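Aug 1, 2024

Summer Report from the Sterolthorpe Student Robotics Project

The summer term of the Sterolthorpe Student Robotics Project has now closed, and I am setting down an account of it as supervising tutor, in keeping with the practice of previous years. Families and former members have asked for rather more detail than the termly notice allows, and this blog seems the right place for it.

The project meets at the Pemstead building, on the ground floor, in the long workshop that was previously shared with the printing course. The move was completed in December, and the benefit has been felt in every session. Work may now be left set up from one meeting to the next. In the old arrangement, up to 53 minutes of a two-hour session could be lost to unpacking, recalibrating and packing away again, and several members of last year's group reasonably complained of it.

The task for the year

Each year the group is given a single task, which it keeps until the summer. This year's was tool handling. Members were asked to prepare a robotic arm and hand to collect T-handle hex keys, place them in an open bin, and return them to a bench stand. The task was chosen from the Gillham Challenge list, where it appears under the heading of workshop assistance.

It was not a popular choice at first. A number of members had hoped for a mobile robot, and the matter was discussed at some length. The argument that prevailed was a practical one. The arm was already available, the workshop has a good supply of hand tools, and a long thin object with a crosswise grip presents real difficulty to a hand with several fingers. The shaft is narrow and slides. The grip is easy to hold but hard to approach when two keys lie close together. Returning a key to its stand is harder again, as the tip of the shaft must find a round hole at some distance from the fingers that hold it.

How the work was organised

The group divided itself into two teams. The first took charge of movement: the approach to the tool, the closing of the fingers, the lift and the release. The second took charge of the bench, the records and the trials. It had been expected that the second team would be regarded as the lesser of the two, and members were rotated at half term for that reason. In the event a few asked to remain where they were.

Every attempt was entered in the log, whether it succeeded or failed, together with the position of the tool, the starting posture of the arm and a short remark. The log stood at 2314 entries when it was closed. I would encourage next year's members to read the remarks as well as the results. Some of them are very brief, and a few are hard to make out, but the reasons for most of our later decisions can be traced there.

The first 600 attempts were made with a single key in a fixed position. This was slow and, by general agreement, dull. It did allow the group to settle the closing speed of the fingers before anything more ambitious was tried. Further keys were introduced after that, then the bin, and finally the stand. The bin was moved between attempts by a member standing at the far side of the table, who also reset the tools.

Rules at the table were kept simple. The person resetting announces when hands are going in and when they are clear. The person at the controls repeats the words and does not start the arm until this has been done. Sleeves are to be close-fitting at the wrist. Cables are checked at the start of the session and again after the break.

What went well and what did not

Picking a key from the tabletop by its grip became dependable by the spring. Placing it in the bin was more troublesome than anyone had planned for. The hand would release correctly, but the shaft would often strike the rim and the key would fall outside. The movement team raised the height of the approach and turned the wrist earlier, and the number of such failures fell markedly.

The return to the stand was only partly achieved. The larger keys could be brought to the correct hole on a good day, and the smaller ones seldom. The group reported this plainly in its submission, and I was pleased that it did so.

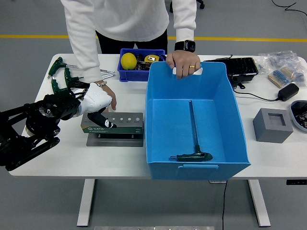

The tool-handling bench at Pemstead, with one hex key in the blue bin and three on the table beside the stand.

The final review took place in the workshop with an assessor appointed under the Gillham Challenge. Both teams presented. The written report was limited to 2000 words, a limit that caused more anxiety than the demonstration itself, and the section on wrist rotation was shortened on the last evening. The assessor's comments were favourable on record keeping and asked for a clearer account of how the starting positions were selected. That is a fair criticism. The positions were chosen by eye for most of the year, and a printed grid should have been introduced much earlier.

The Karimi Prize for documentation, awarded within the project, went this year to the second team as a whole.

Arrangements for the coming year

Meetings will resume in September at the usual hour. Returning members need not apply again but should confirm their place in writing before the end of August. New applicants are asked to attend one session as observers first. No experience of programming is required. Patience with repeated work is a considerable advantage.

The arm and hand will stay at Pemstead over the summer. The bench notes have been copied into the shared folder, and any member still holding a project notebook is asked to return it to the workshop office, including those notebooks which are only partly filled. The task for next year has not been decided. Suggestions may be sent to me through this page, and should state what equipment would be needed and where it could be stored.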